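Knots, thread and everything they hold together
Speaker notes -- Faith Shirima
Evening talk, Polberg Town Library

Slide 1. Title
Welcome everyone, get them settled, ask who tied a knot today. Wait for the hands. Then ask who is wearing shoes with laces! Laughs, more hands. Good, now we're all in it together.
Say where I come from on this: I learned to sew from my aunt, I learned ropes on a little boat called Minja, and I have been happily boring people with both ever since.

Slide 2. What a knot does
Pass the cord down each row now so it reaches the back by slide 4.
Key idea: friction. A knot is a piece of line pressing on itself. Pull harder and (if it's a good knot) it presses harder. Do the finger trick -- wrap the cord around a pencil, one turn, then two, then three, and have them feel the difference. People love this, give it time.

Slide 3. The reef and the granny
Same two half knots, and the only change is which way the second one goes. Left over right, right over left. Everybody tries it. Walk around. The granny sits crooked and slips, the reef lies flat. Anyone whose laces come undone by lunchtime is probably tying a granny bow, and I can fix that for you tonight for free.
Don't forget the warning: the reef is for tying parcels and bandages, never for joining two ropes that carry a load.

Slide 4. Thread
Slow down here. Twisted thread against braided thread. Twist has a direction and wants to unwind, braid doesn't. Hold up the Erker sample card, the one with 9 threads on it, and let the front row touch it. A braid grips itself nicely in a knot. A slick single strand springs back, so you add throws.

Slide 5. Stitches in skin

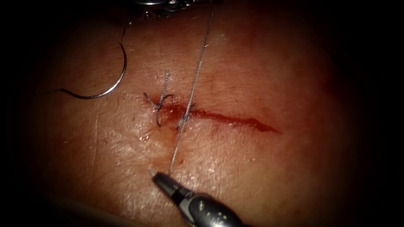
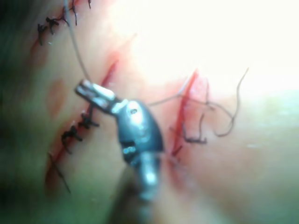 Suturing: a tied stitch in dark blue-gray braided thread in the first picture, and the jaws of a needle driver over a long closed incision in the second.

Vol. 5, p. 139

Give them a second to look, a few will wince. Then the lovely part: the surgeon's knot starts as the reef they just tied, with one extra wrap in the first half. The extra wrap holds while you make the second half. Have them add it to the cord in their hands. You can hear the room go "oh!" when it stays put.
Mention the tails too. Cut a tail too short and a knot can work itself loose, in skin or in a quilt.

Slide 6. Nets
My favorite. One knot, the sheet bend, over and over. Show the Flullus net: 500 knots, tied in one long December with the radio on. Let two people stretch it out across the front. Point out the row near the corner where I was tired.

Slide 7. Knots for keeping count
Cords used for records, long before most people had paper. Keep this short, it's a talk of its own, but do say that the position of a knot on the cord could carry meaning as well as the kind of knot.

Slide 8. Try it at home
Bowline, sheet bend, reef. Start with those. Use thick soft cord in two colors so you can see what goes where. Tie it slowly, then tie it with your eyes shut, then tie it behind your back and show off to the kids.

Questions. If it's quiet, ask who knows a family knot that has no name. There is always one, and it usually comes with a great story.
Collect the cord at the door, but let the children keep theirs.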